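Moving out of residence before second year, worth it?

kestrel_lane
Mar 20, 2024
Hello all. I am first year at Custance and I live in Plendwood residence. For next year I found a shared house in Gonport, 3 bedrooms, my part is 865 a month. English is my third language, so I want to be careful before I sign anything. Has anyone here done this?
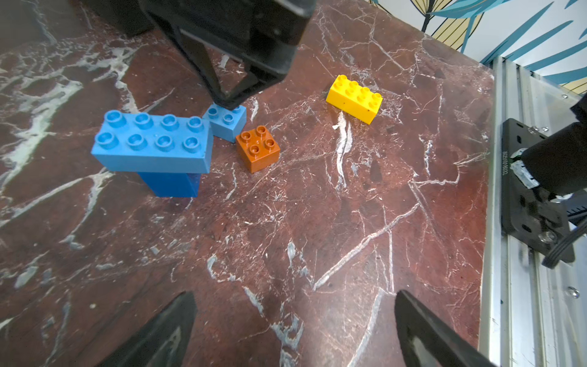 The lease is for twelve months and I will go home for the summer. The landlord says subletting is "usually fine" — this word usually makes me nervous.

mossbank22
Get it in writing. Mine said the same and in October he changed his mind.

tahiri_bus_rider
I disagree with the panic. Most landlords in Gonport rent to students and they know how summer works. Check the bus first. The Tahiri line stops early, and my taxis cost me 200 in one term.
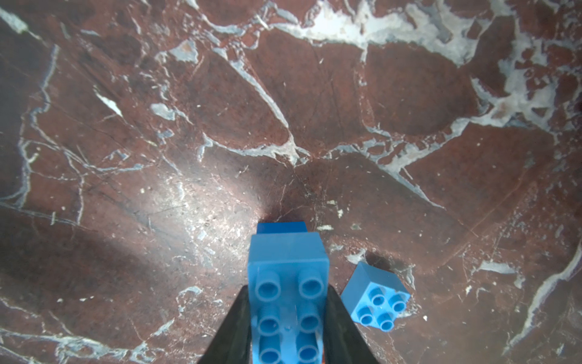 Also ask who pays for heating. In residence you never see this bill, so it is a surprise.

mossbank22
It isn't panic to read a lease. I lost 2322 in empty rent that summer. The housing office will look at it with you for free.

kestrel_lane
Thank you both. Heating is not included, I asked this morning. My other worry is to be lonely. In Plendwood I only have to open my door and there is someone in the kitchen.
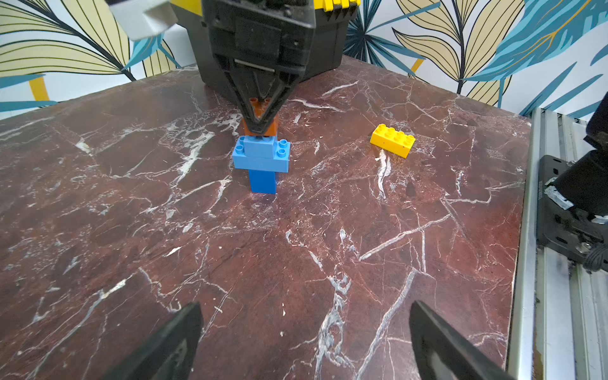
My two housemates are in nursing and will be on placement for most of the winter.

tahiri_bus_rider
Then join something that meets on campus in the evening. But sort out the bus!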